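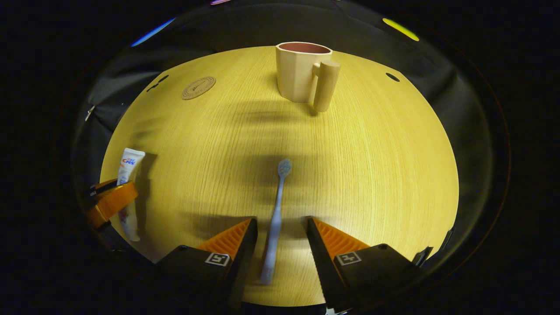 Mug, cork coaster, toothbrush and toothpaste on the round table.

Staff bathrooms at Coscombe: what goes on the round tables

The round wooden tables went into the upstairs bathrooms in February. They replaced the glass shelves over the basins, which had worked loose from their fixings in 4 of the rooms. Several people have since asked what is supposed to stand on them and how they should be kept, so the arrangement is set out below.

Mug. The faceted mugs are from the Gristia range, cream outside and pink-brown inside. They are ceramic and will chip if knocked against a tap. The handle is a thick post joined to the body near the rim, and it is easier to hold with wet hands than a thin loop. Lift the mug by the handle and the body together when it has water in it. The glaze inside shows limescale sooner than the outside does. A soak in one part white vinegar to four parts warm water takes it off in half an hour. Do not use scouring powder on the matte side, as it leaves shiny patches that cannot be put right.

Coaster. One cork coaster per table. Cork takes up water and gives it back slowly, so a coaster that is left under a wet mug all week will mark the wood underneath it. Stand it on its edge against the wall overnight if it feels damp. Coasters that have gone dark right through should be handed in at the linen room, where there is a box of replacements.

Toothbrush. Guests who arrive without one are given a new brush from the cupboard on the landing. A used brush is best stored head up in the mug, with the mug emptied first. Laying it flat on the wood does no harm for a few minutes, but water runs down the handle and collects under it. Brushes left behind after a stay are thrown away, including those that look unused.

Toothpaste. Tubes stand on their caps. Wipe the cap before putting the tube down - dried paste sets hard on the grain and has to be lifted with a damp cloth and a fingernail. Tubes less than a quarter full should be swapped when the room is turned round.

The wood. The tops were finished with two coats of Heten hard oil before they came to us. Wipe along the grain with a cloth that has been wrung out well, then dry at once. Bathroom sprays with bleach in them will lift the oil and should be kept for the basin and tiles. Water rings that have not gone after a day can be rubbed down with 400 grit paper, very lightly, and oiled again. Leave the new oil for a full night before anything is put back on it. Please tell Lachlan Tawhiri before sanding, so that the room can be taken off the list.

Lachlan has also tried a wax from Van Hecke on the table in the end bathroom. It gave a smoother surface and beaded well at first, but it turned cloudy wherever a hot flannel had been left. We are staying with the oil.

Re-oiling is planned once a year, a room at a time. Each table will be out of use for one night, and the mug and the rest can go on the window sill until it comes back.

Spare mugs are on the second shelf of the landing cupboard, behind the hand towels. Questions about stock go to Noeline Whitelaw on extension 276.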